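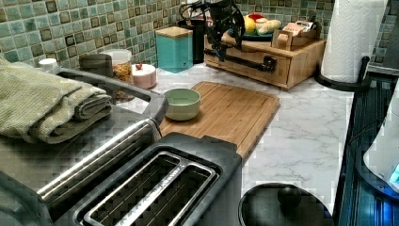 Progress report to Planorix, Oct 27, 2024
Kitchen counter cell, Estden site
Prepared by Pirjo Vuorinen

Setup
The arm's mount was re-torqued in February and has held since. Matěj Ševčík rerouted the cables after the outer sleeve began to rub at the second joint. The new loops leave enough slack for the full reach over the counter. We replaced the gripper pads after 100 hours of running, as the maintenance plan asks.

Counter layout
The cutting board and the green bowl go back to their start position before each run. The toaster, canisters and paper towel roll stay out, so the arm has to work around ordinary kitchen clutter. 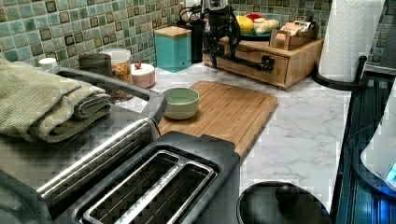 Calibration
Calibration now takes 48 minutes, down from 68. Most of the saving comes from the Binutum script, which checks the joint zeros in one pass. One fault is open: the wrist drifts after long runs. Imhof has quoted for a new encoder, and we ask that it be charged to the spares budget.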